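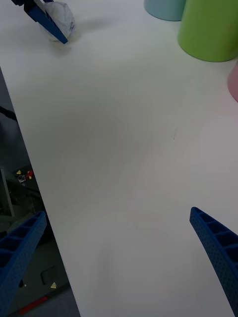 Tissue paper: scrunch it or fold it?

Hviid
Posted 20th August
Packing up my little round pots for the October move and I've got completely hooked on wrapping! Big white table, a ball of crumpled tissue, containers along the far side, lovely. I've been scrunching a sheet and stuffing it inside each pot, then wrapping another round the outside. My sister says I'm wasting paper and should fold it flat. Who's right? I've got 409 sheets in the pack so I'm hardly short.

Prerkden
Scrunch, every time! A folded sheet is just a folded sheet, but a crumpled one has air in it and springs back a bit. I did 16 jam pots that way last spring and they all came through a very bumpy van ride. Don't squeeze it into a hard little ball though – you want it loose enough to give.

Drerkow
Going to disagree, sorry. Tissue is far too thin to cushion anything, scrunched or not. It's for stopping scratches. Fold it in half, roll the pot up from one corner, tuck the ends in at the top, and let the box filling do the cushioning. I love wrapping too (my family think I'm odd) but I've seen people trust tissue with heavy stoneware and it ends in tears.

Prerkden
Stoneware yes, fair enough. Light pots with lids are another matter. What are yours made of, Hviid?

Hviid
A mixture! Some plastic, some tin, and a couple of glass ones I'd be very sad to lose. Off to try the corner roll now.

Brulov
Nice big white table, I'm jealous. I pack on the floor and my knees complain for a week. My tip is to do a whole row before you box any of them, tallest at the back, then you can see which ones nest. I got 19 into a box I'd have sworn held a dozen.

Drerkow
Nesting is fine if there's a sheet between each one. Without it, tins stick together and you'll be prising them apart with a spoon.

Hviid
Corner roll is brilliant, so neat! I've done 5 and they look like presents. Still putting a scrunched one inside the glass ones though, I can't help myself.

Prerkden
Ha, good. Keep the crumpled bits when you unpack, they're great for cleaning windows.

Drerkow
Tissue on windows? It leaves fluff everywhere. Newspaper, please.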